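Conel Maths Tutoring Kit, reviewed
February 9, 2018 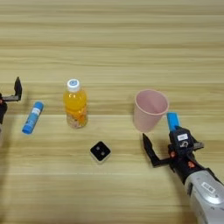 Glue stick on the table.

Bought the Conel kit for my grade 7 tutoring group after a term of Drallon worksheets. Short version, pretty good, with grumbles.

You get 200 question cards, a tutor guide and a marking key. Cards are sturdy. Fractions and ratio sets are the best of it, nice build from easy to awful. Geometry is thin. Guide assumes you have a full hour per kid, which I never do, so I skip the warm-ups and go straight to the cards.

Marking key has mistakes. Found two in the decimals set alone, check before you hand it over. Emailed Conel, still waiting.

Colour coding is handy untill the kids shuffle everything. Then its an evening of sorting.

Compared with Drallon: better questions, worse layout. Haven't tried the Ovodley one, too dear for a small centre like mine. Would buy again if they fix the key. Four out of five.

We use cookies to improve your visit. By continuing to browse you agree to our cookie policy. Accept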